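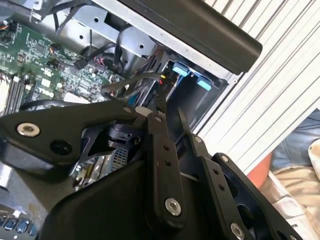
Villalobos has been pushing the Dulik linkage gripper as a drop-in replacement for our old parallel-jaw one, and after three weeks of pulling parts out of desktop workstations with it I'm not ready to sign off. The sales page says "unobstructed wrist view." Well. With their camera bracket the black link plates take up most of the lower part of the picture, and the two light blue tabs you care about are up in the dark of the drive bay, beyond the linkage. You can find the tabs fine on approach. What you can't do is watch the fingertips and the tabs together once you're in close, and that was the whole pitch.

I've logged 164 pulls so far, split between the Dulik and our old jaw. Before anyone asks, I'm not posting a success rate yet, as I changed the finger pads partway through and the numbers before and after that don't belong in the same column. What I will say is that the gap between the two grippers is a lot smaller than the gap in price. Anyone else running these on PC teardown?

posted by offset_wrench

----

We run two of them at the Valtport site and I think you're being hard on it. Any gripper with real linkages is going to block some view. Your old jaw has a big square body, and I bet it blocks just as much, only in a different place. Did you save images from both at the same standoff? If not, this is a feeling and not a comparison.

The stroke is what sold us. 70 mm open, and it'll still close down on something thin without swapping fingers. Try that with a parallel jaw that size.

posted by pallet_jackie

----

Fair on the standoff, I'll do it properly. But "blocks just as much, only in a different place" is my complaint. Where it blocks is what matters. The old jaw hides the far side of the part, which I don't need after the approach. The Dulik covers the near side, plus anything that happens to be under the plates. Cables, mostly.

And on the stroke: how often do you use all 70? My widest grip in these cases is nowhere near that. I'd trade half of it for skinnier plates today.

posted by offset_wrench

----

Cables are the thing nobody tests for in these demos. Every vendor video I have watched has a nice clean tray with one part in it. Then you get an actual office machine and there's stuff looped over everything you want to reach. 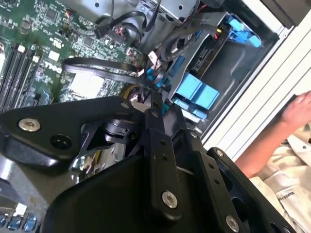 So when somebody gives me cycle times off a clean tray I just ignore them. Give me times on a case where the data cables are still plugged in and draped over the cage. Our rule in the shop is that a gripper doesn't get a score until it has been tried on machines straight off the pallet, in whatever state they came in. We had one contender (won't name it, the company was decent about the return) that looked great for two days and then hooked a loop of cable with the back of a link on the way out. The arm didn't notice. Force threshold was set for collisions and a cable pull is nowhere near that. If you're scoring the Dulik, score snags separately from drops, please. They're different failures and one of them costs you a board.

posted by grumbling_encoder

----

Agree on snags. I have been lumping them in with "other," which was lazy of me.

I'll add that the exposed screw heads on the linkage bother me for the same reason. They look like they sit pretty flush, but a thin wire will find anything. I ran a rag over the plates to see if it caught and it did, twice, both times at a pivot. Not a scientific test. Still more than the data sheet offers.

posted by offset_wrench

----

You can tape over those. We did it the first week, costs nothing. I feel like this thread is judging a general purpose gripper against a job it was never advertised for. It's a finger gripper for picking things up. If you want something built for drive cages, buy something built for drive cages.

posted by pallet_jackie

----

It WAS advertised for it. "Electronics disassembly" is on the front of the brochure. If I have to tape a gripper at that price I'd like a discount for the tape.

posted by grumbling_encoder

----

Jumping in as I did the camera side of this for a line at Skistasness and the camera keeps getting blamed for things the fingers are doing, and the other way around. There are two separate problems:

1. The mount looks down the back of the linkage. That's geometry, and you can fix it with a different bracket. We moved ours sideways and tipped it in a little. Much better on tips, a bit worse for clearance against the case wall.

2. When the part is between the fingers, you see the part fine and lose most of what's past it. Moving the bracket won't save you there, you need a second camera or you need to trust the arm.

Drive carriers aren't such a bad shape for this gripper, I think. They're long and straight-sided and you can come in square to them.
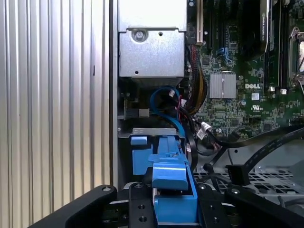
Does it make sense to pay for a second fixed camera over the bench if the wrist one stays where it is? I'd spend the money on the bracket first, then add the fixed camera only if you still lose the part during the pull. Ours went in last and it mostly gets used to work out what went wrong afterward, which is worth something but isn't what we bought it for.

Also, check your exposure. Bare metal inside these cases throws a lot of glare and auto exposure will happily darken the bay to save the shiny bits. Lock it on the bay.

posted by A_Figueroa_vision

----

Araceli, is that bracket a printed part or did you have it cut? And did the sideways mount mess with your hand-eye calibration over time? I've got a printed one on an older arm and it creeps. Drives me nuts, every August when the shop heats up I'm redoing it.

posted by offset_wrench

----

Cut aluminum. The first one was printed and yes, it crept. I wouldn't judge any camera position on a printed bracket, you'd be measuring the plastic. If you want the drawing, message me. It's signed with my full name, Araceli Figueroa, so you'll know it's the right file and not the old one that's floating around on here with the wrong hole spacing.

posted by A_Figueroa_vision

----

I want to push back on the "just trust the arm" part. Which controller? Because on the stock Villalobos one the force reading is filtered so heavily that by the time it shows you something, it has already happened. We switched to raw values and did our own smoothing and it was like a different gripper. I suspect half the complaints about the Dulik are complaints about the controller it ships with.

posted by pallet_jackie

----

Okay, that one I can believe. I'm on the stock controller with stock filtering. I'll run a batch on raw before I say anything else about grip feel. I'm keeping my complaint about the view, though.

Did some more with the bench set up the same way, cables left in:
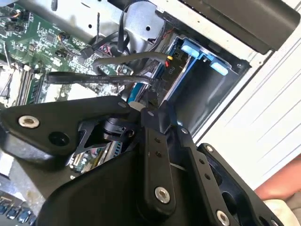 Dulik reaching into the case, flat SATA cable stretching toward the bay, both blue tabs in view.

So the tabs aren't the trouble, I take that part back if I made it sound that way. The trouble is that most of what's directly below the gripper shows up only through a gap between plates. I can see a bit of green board in there and I have no idea how much room I've got to it. For a person teleoperating that's annoying. For anything automatic I don't see how you'd call it safe.

Plan is: old jaw and Dulik at matched standoff, raw force values on both, snags in their own column. If Araceli's bracket gets here in time it goes in as a third setup. If somebody at Villalobos reads this, I'd take a loaner with narrower plates, and I'd report it the same way whether it does well or badly.

posted by offset_wrench

----

Put me down for "old jaw wins on snags, loses on everything else." Loser buys tape.

posted by grumbling_encoder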